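Sasdale — About us

Home | About | What we collect | Work with us | Contact

Who we are

Sasdale is a small company. We make practice material for robots. Other firms build the arms and the software that drives them, we supply the examples the software learns from. Doors, drawers, cupboards, panels, bins, all the dull stuff in a house that a machine has to cope with before anyone will let it near the kettle.

There are 6 of us in the office plus a changing group of operators who work from home, up to 22 of them when a big order is on. No showroom. If you visit you get a meeting room and a lot of screens.

How we started

Two of us used to write household scenes for training software at Korkano. We kept getting asked for the same thing — not more rooms, more goes at using the rooms. A nice kitchen is no good to a learning system if it's only ever seen the fridge opened one way. So we left, in October, and set up to do just the goes. Korkano is still a customer and still sends us rooms, which we're grateful for.

What we do

A customer sends a task, written in plain words. "Open the door and go through." "Close the panel." We build or borrow a simulated house, put their robot in it, and our operators drive it by hand controller until there are enough good examples. Every go is saved from start to finish: what the cameras on the robot had in view, where the joints were, when the fingers opened or shut, what the operator had been asked to do.

Usual order is 2000 goes per task. We do smaller ones as a trial.

We save the bad goes too. They get their own folder and a short note on what went wrong (missed the edge, pushed too hard, ran out of time, got lost). Some customers train on them, some don't, some change their mind after a month and are glad we kept them. 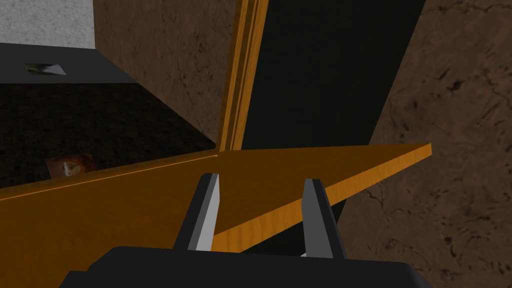
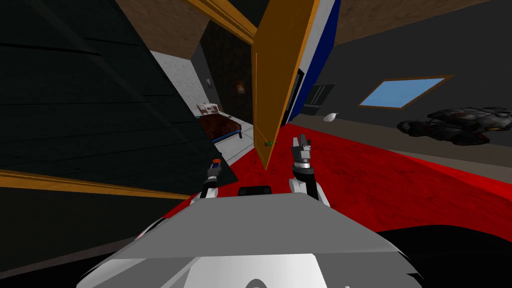 Collecting in simulation: gripper fingers at the edge of a wooden panel (first), and both arms with an open door ahead (second).

Why simulated houses

Cost mostly. A real flat has to be put back after every go, somebody has to pick things up, hinges wear out. In simulation we press reset. We can also swap the floor, the walls, the light and the clutter between goes so the system doesnt learn one carpet by heart.

It isn't the whole answer. Friction is never quite right and thin edges are a pain. We tell customers this before they sign. If you need examples from real hardware we'll pass you on to Vass, who have proper rigs and do it well. We've shared two orders with them so far.

How we check the work

Every go is looked at twice. First pass is automatic — did the door end up where it should, did the robot stay upright, any gaps in the recording. Second pass is a person, watching at double speed and marking anything odd. An operator never checks their own goes.

4 marks we use:

Good — task done, clean movement
Usable — task done, some wobble or a second try
Failed — task not done, recording fine
Bin — recording broken, not delivered

Customers get the marks with the files. Argue with them if you like, we have changed our minds before.

We also ask operators to vary things on purpose. Come at the handle from the left. Start too close and back off. Use the other arm. Left alone people settle into one tidy habit within an hour, and then the system only has that habit to copy.

Our operators

Paid by the hour, never by the go. We tried paying by the go for one small order and the quality dropped off a cliff. Training is paid as well. No experience with robots needed, patience is more use. Past jobs on the current list include crane driver, dental nurse, piano teacher and a fair few people who play too many games.

Breaks are fixed and the controller software locks during them. Not popular at first.

Who we work with

Korkano — rooms and furniture
Vass — collection on real hardware
Alaretti — storage and delivery of the finished files, they also wrote the viewer we use for checking

Customers are mostly research teams and a couple of makers of home robots. We don't list customer names unless they ask us to.

What we don't do

We don't train the models. We don't sell one customer's examples to another, unless the order was placed as shared from the beginning (cheaper, ask us). We dont record inside real peoples homes.

Getting in touch

Use the form on the contact page. Say which robot, which tasks, how many goes and when you need them by. A rough idea is fine, we'll ring back and go through it. For operator work use the other form please, the first one goes to the wrong inbox.

Page last updated 23 May 2024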